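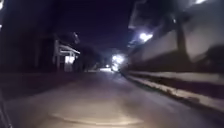
Jeptoo Shirima has worked nights at the Gremby bakery for 12 years. Her shift starts at 2 in the morning, and she walks to it.

"People ask if I get used to it," she says. "Your feet do. Your stomach takes longer."

We met in October, at the end of a shift, while the last trays were going out to the shops. She ate a roll standing up and talked between bites.

The bakery turns out 154 loaves before the doors open, most of them plain white. Shirima mixes the first dough alone. Dennis Obura comes in later to run the ovens – he has a car and lives farther out.

"The first hour is mine," she says. "I put the radio on low and weigh the flour."

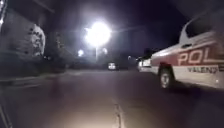 A police pickup on the road at night.

She learned the work from Mercy Chege, who owned the place before it was sold. Chege did not write recipes down. Shirima kept her own notes in a school notebook and still uses them, though the pages for rye have come loose.
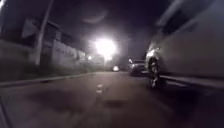 "Mercy would press the dough with one finger and say wait, or say go. I asked her what she was feeling for. She said, do it for a year and then ask me."

Sleep is the hard part. She goes to bed at noon with a towel over the curtain rail and gets up for supper with her sister. 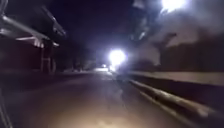

Shirima has been offered the day shift twice and turned it down both times. The day staff serve customers, and she would rather bake. She doesn't mind the walk either, even on a stretch where there is one bright white light far ahead and the sides of the path stay dark. "I look at the ground near my feet," she says. "And I think about the dough."

She finished the roll and went to wash the mixing bowls.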